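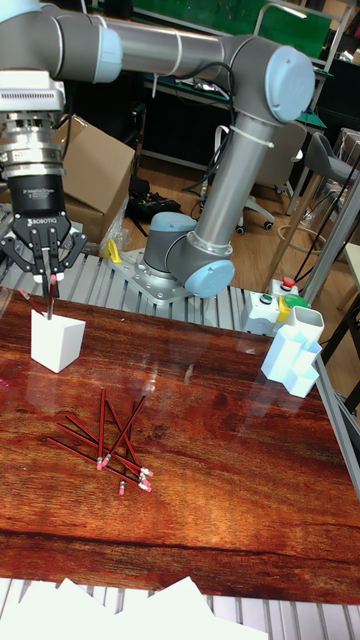

El brazo de la mesa barnizada, metiendo lápices en el cubilete.

De: Carleen Hapeta
Para: lista de compras y taller
Fecha: miércoles, 15 de septiembre
Asunto: Re: Presupuesto para la segunda celda

Hola a todos:

Contesto a Orhun por aquí y no en privado, que luego cada uno tiene media conversación y acabamos pidiendo dos veces los mismos cables (¡como en febrero!). Copio lo suyo y voy debajo.

Orhun Özkan escribió:
> Carleen, necesito cerrar la partida de equipos antes de que Şengül
> se vaya de vacaciones. Me cuadra el brazo, pero no entiendo
> por qué la pinza va en línea aparte ni por qué hay 2000 euros de
> "mesa y varios". ¿No se puede montar sobre una mesa de las que
> ya tenemos? Y otra cosa: Dönmez ofrece el paquete completo con
> 31 días de entrega y Cliter pide 49. Yo iría con Dönmez y listo.
> Orhun

A ver, por partes.

La pinza va aparte porque la compramos aparte, así de sencillo. La que usamos ahora es la Robotiq de dos dedos y quiero otra igual, con sus adaptadores para la brida. El paquete de Dönmez trae una pinza de la casa que en el catálogo queda preciosa, pero entonces tendríamos dos celdas con dos pinzas distintas, dos juegos de dedos, dos maneras de programar el cierre... y Recep dando vueltas por el pasillo con la pieza que no toca. Prefiero gastar un poco más y poder intercambiarlas.

Lo de la mesa: sí, se puede aprovechar un tablero de los nuestros, de hecho me encantaría. Lo que no se puede aprovechar es lo de debajo y lo de detrás. La base del brazo va atornillada a una placa, la placa a los perfiles de aluminio, y esos perfiles hay que comprarlos, cortarlos y pagar las escuadras, que parecen una tontería hasta que llega la factura. En esa misma línea he metido la caja con la seta de emergencia, las bridas y un poste para el sensor. Si alguien quiere que lo desglose, lo desgloso, pero me llevará una tarde y la voy a pasar protestando.
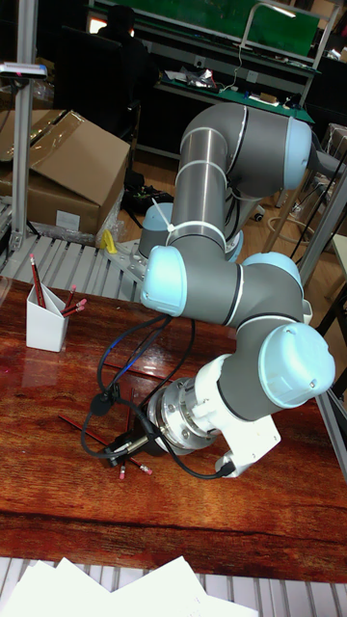
Ah, y los consumibles, que siempre se me olvidan. Para los ejercicios de recoger y colocar me apaño con lápices y organizadores de escritorio de los blancos, baratísimos. Los lápices me gustan porque son finos, ruedan, se cruzan unos encima de otros y obligan a afinar la altura de la pinza, que es justo lo que queremos practicar antes de pasar a las varillas del proyecto Skuno. Poned una caja más de lápices y 4 organizadores, y con eso tiramos hasta final de curso.

Sobre los plazos: 49 días no me asustan. La sala de Clondwood no va a tener la toma eléctrica lista antes, me lo confirmó Jayanthi Kamath ayer por teléfono, así que si el brazo llega a los 31 se va a quedar embalado en un rincón y encima corriendo la garantía. Y Cliter incluye la puesta en marcha, mientras que Dönmez la cobra por jornada con desplazamiento. Orhun, mira la segunda hoja de la oferta, abajo del todo, en letra pequeñita.

Me falta por saber si el mantenimiento va a esta partida o a la de servicios. Yo lo pondría en servicios, pero Şengül Bilgin manda en eso y me fío de lo que diga. Şengül, ¿me contestas antes de irte, porfa?

Recep, tú tenías que medir el hueco de la puerta. ¡Mídelo con el palé, no solo con la caja!

Un abrazo,
Carleen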